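Notes for talk: Good practice for hand-held gripper recording in homes
Slot: 30 minutes including questions. Fabrice Hamel chairs.

Slide 1. Title

Say who I am: Raphaël Fleury, recording standards, Keritz. The talk covers the working rules we use for cloth handling tasks recorded with hand-held grippers. It does not cover training, model choice or robot hardware. People who want those should stay for the Nuren session on Monday afternoon.

The rules are at revision 8. Printed copies at the door. Where a rule number is mentioned, it refers to that revision.

Slide 2. Why written rules

Start with the Olodano set. It was recorded in August by three teams, each following its own habits. 2,756 episodes were delivered and 600 were rejected at review. Give the two figures and pause, they are on the slide.

Main grounds for rejection, in order: episode started with the fingers already closed on the cloth; operator changed grip on the handle mid-fold; start and end states not matching the task name. Camera faults came fourth. The equipment was the same for all three teams.

Do not name the teams. If asked, say the breakdown is in the report.

Slide 3. Terms

Three terms, used strictly from now on.

Episode: one attempt at one task, from the start state to the end state, with nothing trimmed from the middle.

Start state: position of the object and of both grippers when recording begins.

Contact: the first moment a finger pad touches the object. Resting the linkage on the bed does not count as contact. Amissah uses a wider definition which includes the body of the tool. Mention this, as some people in the room will have worked to their rules.

Slide 4. Preparing the room

Rule 1. Written consent from the householder before any equipment is unpacked. Consent covers the rooms listed on the form and no others. A door left open onto another room counts as that room.

Rule 2. Papers, screens, family photographs and post are removed or covered. Medicines go out of sight. The operator asks, the householder moves them.

Rule 3. Furniture and bedding otherwise stay as found. Operators like to smooth the sheet and clear the dresser. They should leave both alone. A set in which every bed is bare teaches very little about beds.

Rule 4. Lighting is what the householder normally uses. Extra lamps are allowed only if the exposure check fails twice, and must be logged.

Slide 5. Start state for folded cloth

This is the part with the most questions, so go slowly.

The cloth lies flat, with its near edge parallel to the fingers as far as practical. The fingers point away from the operator and towards the cloth. The pads must both be in view before contact. If one pad is hidden behind the fabric at the first moment of recording, the episode is void.

Dark cloth needs a note of its own. Fold lines in matte black fabric are hard to pick out afterwards, so the reviewer depends on the outer edges. An uneven top fold is acceptable and should be left. White specks and bits of thread are acceptable too. Brushing the cloth down between episodes changes the surface and must be logged as a new start state.

A patterned sheet under plain cloth is permitted. With a wide lens the stripes will bow towards the edges of the view. Reviewers should not mark this as a camera fault. Straight lines are judged after correction, never on the raw recording.
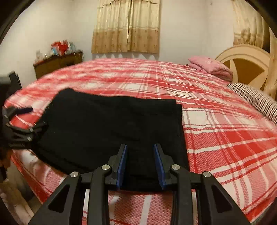
Slide 6. During the episode

Rule 9. Approach at the speed of ordinary housework. Operators who have watched too many robot videos slow down without noticing.

Rule 10. One pinch, one lift. If the fabric slips, continue to a natural stop and mark the episode as a slip. Keep it. Slips are useful when labelled and a nuisance when they are not.

Rule 11. Free hand stays behind the handle. No steadying the cloth, no tucking in a corner.

Rule 12. Second gripper, when carried, follows the same start state rule as the first. It may enter the view of the first camera. It may not hold the object unless the task name includes "two-handed".

Rule 13. No speech that identifies anyone in the household. Sound is stripped before delivery, but that step comes late and we do not rely on it.

Slide 7. Checks between episodes

Every 30 episodes, stop and check:

pads clean and seated on both fingers
pivot screws tight, same torque left and right
fingers close evenly when the handle is squeezed
lens wiped with the dry cloth from the kit
storage and battery level written on the sheet

The screws are the item most often skipped. A loose pivot lets one finger lead the other, and the recorded opening width is then wrong for every episode since the last good check — all of them have to be reviewed by hand. Tell the Olodano kitchen story here only if there is time.

Slide 8. Review

The reviewer must not be the operator. Review takes place within the same week, while the operator can still answer questions.

Reviewers reject on the written grounds only. "Looks clumsy" is not a ground. We removed it at revision 6 after Fabrice pointed out that it was being used mostly against new operators.

A rejected episode is kept, flagged, with the rule number. Deletion happens only when the householder withdraws consent, and then it covers copies as well.

Slide 9. Open points

How long consent should last. We say two years, Nuren says one.

Whether slips should be capped as a share of a set. No agreed figure, please do not offer one from the stage.

Whether start states for very soft items such as blankets can be written down at all in a form two reviewers would read the same way. Draft text is in the annex and comments are wanted.

Questions. Comments on the annex go to the Keritz desk in the foyer, open until the end of the afternoon break.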